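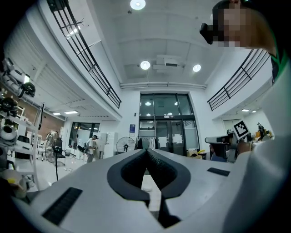
Who is responsible for the upkeep of the upper level and its railings?

The Buildings Office at Lirkstead is responsible for both sides of the upper level, including the railings, the ceiling lights and the projector. Requests should be sent to Shuk-fan Yen, who maintains the fittings register.

Plalham Hall Fittings Register: README

Version 2
Last revised 2019-11-14

Scope

The register lists the fixed fittings of the main hall at Plalham, a two-storey space with a mezzanine on either side. It covers railings, ceiling lights, the projector and its bracket, and the long white duct above the rear wall. Furniture, portable equipment and the entrance lobby are recorded in the separate Tam inventory and should not be entered in this file.

The register contains 212 entries. Of these, 200 were carried over from the previous version and the remainder were added following the June survey.

Contents of each entry

Every entry has a reference, a location, a short description, a finish, the date of the last inspection and a free-text note. Locations are given by level and side. "Left" and "right" are always taken facing the rear wall; earlier papers took them from the opposite end, and anyone comparing the two should take care.

Finishes are recorded as found. The mezzanine railings are entered as black metal, with horizontal bars and vertical posts. The main ceiling is entered as white. Where a fitting has been repainted and the original colour is known, the original is given in the note.

Lighting

Round fittings in the high ceiling and small rectangular fittings beneath the left mezzanine are held under separate headings, as they are reached by different means. Lamps in the high ceiling may be changed only by the contractor, Briltier, and only when the floor below has been cleared. The lower lights may be changed by hall staff from a step platform.

Projector

The projector hangs from the ceiling between the round lights. The bracket has its own entry. Alterations to the bracket require written approval; cleaning of the lens does not.

Known gaps

Three entries for the duct have no inspection date. The fixings of the right-hand railing were not examined in June and are marked "pending". Cable routes above the ceiling panels are not recorded.

Corrections

Please quote the entry reference and state whether the fitting has been seen in person. Corrections are entered at the next revision, and superseded wording is kept in the note.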